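Zwischenbericht an die Stiftung Medeiros
Projekt: Nachbarschaftsküche und Vorratsraum Sendano
Stand: 12. Juni 2023
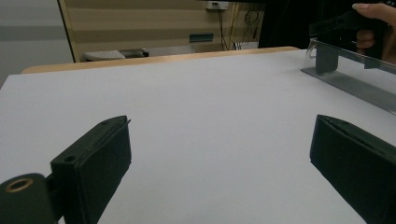

Liebe Frau Trindade, wie besprochen der Zwischenstand, diesmal kürzer, Anjani ist krank und ich schreibe das zwischen zwei Lieferungen. Zahlenteil kommt als eigene Tabelle nach, hier nur das Wesentliche.

1. Wo wir stehen

Kochabende laufen. Seit Mai zweimal die Woche, vorher einmal. Der zweite Abend war im Antrag erst fürs Herbsthalbjahr vorgesehen, wir haben vorgezogen weil die Warteliste zu lang wurde. Stimmung gut, Essen meistens auch. Kichererbseneintopf wird inzwischen ausdrücklich verlangt, der Versuch mit Grünkern eher nicht.

Einmachkurs: 4 Termine geplant, 2 gehalten. Rhabarber und Spargel. Die beiden offenen Termine (Kirschen, Gurken) hängen an der Ernte, genaue Tage kann ich noch nicht nennen. Gläser sind da, 200 Stück, Deckel extra bestellt. Bei der ersten Lieferung passten die Deckel nicht, Umtausch lief über Clillau, hat zwei Wochen gekostet aber kein Geld.

Vorratsraum: Regale stehen, Wand gestrichen. Kühlung fehlt noch. Siehe Punkt 3.

2. Mittelverwendung

Ausgegeben bisher aus der zweiten Rate: 2935 Euro. Größter Posten Lebensmittel, dann Gläser und Deckel, dann Farbe und Regalbretter. Honorar für den Einmachkurs ist noch nicht abgerechnet, Rechnung von Frau Nugroho folgt wenn sie wieder gesund ist. Bitte nicht wundern, dass die Zeile Fahrtkosten leer ist — die übernimmt vorläufig Zistari, schriftliche Zusage liegt bei.

Eine Umwidmung müsste ich beantragen: der Posten »Druck Rezeptheft« wird dieses Jahr nicht gebraucht. Das Heft ist nicht fertig, die Rezepte liegen in drei verschiedenen Sprachen und teils nur mündlich vor, und halb übersetzt drucken will hier keiner. Geld lieber in die Kühlung. Formular dafür habe ich auf Ihrer Seite nicht gefunden, reicht eine Mail?

3. Was klemmt

Kühlung. Das gebrauchte Gerät, das im Antrag stand, ist anderweitig verkauft worden. Neues Angebot liegt vor, teurer und mit Lieferzeit. Zweites Angebot angefragt, noch keine Antwort. Bis dahin nehmen wir nur Ware an, die ungekühlt hält oder am selben Abend verkocht wird. Heißt konkret: Milchprodukte vom Markt müssen wir zur Zeit ablehnen, das tut weh.

Hygieneschulung: musste einmal verschoben werden, Raum war doppelt belegt. Neuer Termin steht, alle die am Herd stehen sind angemeldet. Wer die Bescheinigung noch nicht hat, schnippelt solange nicht mit sondern macht Tische, Abwasch, Einkauf.

Lärm. Eine Beschwerde aus dem ersten Stock wegen Stühlerücken nach 22 Uhr. Filzgleiter sind drunter, seitdem ruhig. Abwasch jetzt vor dem Nachtisch.

4. Abweichungen vom Antrag

— zweiter Kochabend früher als geplant
— Rezeptheft aufs nächste Jahr verschoben
— Kinderkochen am Samstag bislang nicht gestartet, uns fehlt eine zweite Aufsicht. Zwei Gespräche laufen, eines davon vielversprechend
— Kräuterbeete im Hof: waren nicht beantragt, kosten auch nichts, Erde und Kisten gespendet. Petersilie kommt, Basilikum haben die Schnecken

5. Nächste Schritte

Kühlung entscheiden, sobald das zweite Angebot da ist. Kirschtermin festlegen. Honorar abrechen. Aushang im Treppenhaus erneuern, der alte nennt noch die Uhrzeiten vom Winter und es stehen regelmässig Leute eine Stunde zu früh vor der Tür.

Zu Ihrer Frage nach einem Besuch: gern, am besten an einem Kochabend, ab 17 Uhr ist jemand in der Küche. Bitte vorher kurz melden wegen der Portionen, und ob jemand etwas nicht verträgt.

Belege schicke ich gesammelt per Post, der Scanner streikt.

Anlagen: Zusage Zistari, Angebot Kühlung, Teilnahmelisten Mai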